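Notes from the Back Room: What to Do With the Old Computer
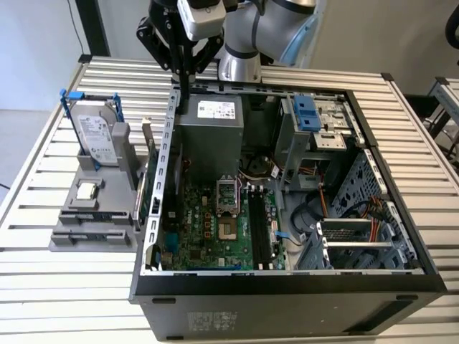
I have been putting off this column since November, mostly from embarrassment, because to write it I had to go and look in my own hall closet. We moved to Clurside with 2 computers we no longer used, and both of them came along in the truck, were carried up the stairs, and went straight behind the winter coats. I told myself I would get to them once the boxes were unpacked. Well, the boxes are unpacked (mostly), and I finally got to them, and a good many of you wrote in after the last newsletter asking about this very thing, so let me pass along what I learned.

The first job is the one everybody dreads, and that's finding out what is still on the thing. Plug it in, find a monitor that fits, and give yourself an evening. I don't mean twenty minutes before supper, I mean an evening, with tea, because you will open a folder called "misc" and be lost to the world. I found our old recipe file, the one with my aunt's plum cake in it, which I had been trying to bake from memory for years and getting wrong (it was the lemon peel!). I also found 33 copies of the same tax letter. Save what you want to a small external drive, and then save it a second time somewhere else, even if it feels silly. A drive in a kitchen drawer is one cup of coffee away from being no drive at all.

If the computer won't start, don't give up on the photos right away. The part that holds your files is often fine even when the rest has quit, and a repair shop can usually take it out and copy it for you. Ask for the price before you hand it over, and ask whether you pay if they can't read anything. The shop on Jorneck Street was very patient with me and all my questions, and they let me wait on the stool by the counter while they looked it over.

Next comes the erasing. Dragging files to the trash and emptying it does not really clear them off, I'm sorry to say. Most computers made in recent years have a reset option tucked away in the settings, and it will ask if you want to remove everything. Say yes, and if it offers a more thorough cleaning that takes longer, say yes to that too and go to bed. Sign out of your accounts first, the email and the music and whatever else, and take a moment to write down any program keys you paid for. For a machine that won't turn on at all, ask the shop to take the drive out and give it back to you, or to destroy it while you're there.

Then there's the question of where it goes. If it still runs and isn't terribly old, somebody may be glad of it. The Villalobos Community Center takes working desktops and laptops for its homework room, and they'd like the power cord along with it, please, and the mouse if you have one. They can't use the big heavy monitors anymore. I had one of those, too, and it is still in my hall, so if you hear of a good home for it do let me know.

Anything past saving goes to the recycling depot at Tasen, through the second gate, where there is a covered bay for electronics. Please don't put it out with the regular trash. Take laptop batteries out if they come out easily, and if one looks swollen leave it alone and tell the person at the gate as soon as you pull in. You can bring up to 6 items in one visit without calling ahead. Cables go in their own bin, and I will confess that I stood over that bin for quite a while with a cord in my hand that I was sure I'd need someday.

My closet now has room for the vacuum, and the plum cake has been made twice. The recipe is a little long to print here, but I've left a stack of copies on the table by the front door, under the blue bowl, and you're welcome to take one for a neighbor as well.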